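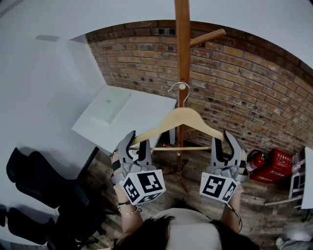

2022-04-01

Small room again. I've decided the coat stand gets its own entry, as I keep putting notes about it in the margins of other people's pages and Edmund has asked me (nicely) to stop.

So, what we want to know is fairly dull when you write it down: what makes a hanger easy to put up and take off? The Ernura job is a cloakroom fitting, they want pegs that people can use without looking, and before we draw anything I wanted to spend proper time with an ordinary stand and an ordinary wooden hanger. I've hung coats up all my life and couldn't have told you a single useful thing about it until this week.

First thing, and I'm quite pleased with this one. Most of the trouble is in the hook. You hold a hanger by the shoulders and the hook is up there by itself, free to point wherever it fancies, and on the type we've got in the store it swivels. If it has swung round even a quarter turn you can poke at a peg all day. Grímur's habit is to set the hook with one hand before he lifts, and he does it so quickly I had to ask him to slow down before I noticed it at all. I don't do that. I lift, miss, mutter, and twist my wrists until it goes on.

Second thing — the height. A high peg is fine for me and a nuisance for Grímur, who says his shoulder complains by the afternoon. The lower ones are easier on the arms, but then you get the bottom of a long coat near the feet of the stand, and Edmund's big winter coat (the one he has worn every December I've known him) would sweep the floor. I'd like us to try the Vultetti sample pegs at both heights before we say anything to Ernura about spacing.

Third, angle. A peg that tips upward holds the hook nicely and you can let go early with confidence. It also makes taking the hanger off a two-part job, up and then out, and people in a hurry only do the out. That's when the whole stand rocks. I would happily trade a bit of holding for a quicker exit, but Edmund thinks I'm wrong and that a coat on the floor is worse than a wobble. He may be right. Left open for now.
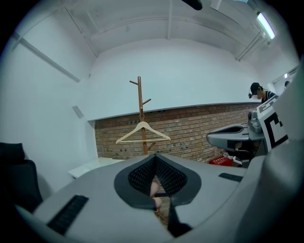
Where you stand matters more than I'd have guessed, too. Go at the stand straight on and the base is right where your toes want to be, so you end up leaning, and a leaning person pulls the stand towards them. Half a step to the side and it all gets calmer. I've started doing this without thinking and I'm a bit worried it's making me a useless judge! We need somebody fresh to have a go. Grímur has offered his sister, who apparently throws her coat on a chair at home, so she sounds ideal.

On the brick wall: I asked whether we could push the stand back against it and fix it at the top. Answer is no, for now, and in any case a free-standing one is what Ernura's customers will mostly have. But please, whoever uses the room next, keep a bit of space all round it. With the stand tight to the wall the back pegs might as well not exist.

Bits and pieces while I remember:

Trouser bar. Everyone grabs it when they're tired. It's a perfectly good handle, better than the shoulders in some ways, but with a jacket on the hanger you can't get at it, so I don't think we should count on it. Worth a line in the report all the same.

Kumano sent their price list for turned pegs. Order code is 3,548 for the plain ones and the smallest pack is 51, which is far more than we need. Could we split a pack with the furniture people upstairs? I'll ask.

Abou Zeid have the catalogue with the metal hooks, page 247 if you're looking, and there's one with a wider mouth that I really want to try. My guess is that a wider hook will do more good than any clever peg, which would be slightly awkward given that pegs are what we've been asked for.

Sketches are in drawer 14, under the felt. Don't put them back in the blue folder, it's full and the clip has gone.

Next time I want to do the same with a heavy coat on, then with a thin shirt that slides about, and see which of my three things still holds up. I suspect the swivel gets better with weight and the height gets worse. Grímur is bringing the coat.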